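Search this blog Go

Peppers, finally

Wednesday, February 7, 2018

Quick one because I have to be out the door in a bit. Peppers. Sorting them. I know, thrilling.

So the Fedville market had them cheap again and I went overboard, like always. Red mostly. Over 11 pounds by the time I got it all up the stairs, and my arms are still mad at me. The yellow ones cost more so I was good and held back. February peppers are never great but these felt heavy and the skins were tight, which is all I ask for this time of year.

My system, if you can call it that. Everything out of the bags first. Anything soft gets eaten tonight. Then reds in one bin, yellows in another, no mixing. I used to throw them all in the same drawer and then forget what was at the bottom untill it was soup. See-through bins fixed that. I got mine at Hafþórsson, the shop on the Carkow road, and they've held up 3 winters now.

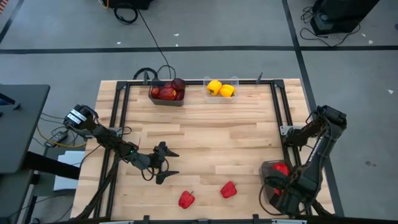
Reds in the back, yellows next door, a few reds still to sort.

Butcher block is nice for this by the way. Peppers roll less than they do on a slick counter. Wipe it down after, dry it, done. Don't let water sit on it. I did that once with the old one and the strips started to lift, had to sand the whole end.

Don't wash them before they go in the fridge!! Wash when you use them. Any damp in the bin and you get fuzzy stems in 2 days. Paper towel on the bottom if yours run wet. Stems stay on.

Plan for the week: stuffed reds tomorrow, rice and whatever cheese is left. Then a big tray roasted, peeled, into jars with oil and in the fridge, those go fast here. Yellows raw, in strips, for lunches. If theres any left by the weekend I slice and freeze them flat on a tray, then bag.

Somebody asked last time about the Bultuswood relish and yes I will post it, I just need to find the card. It's in a drawer. One of the drawers.

OK late now. Bye

Get new posts by email. Enter your address Subscribe

Contact | © 2018 All rights reserved | Back to top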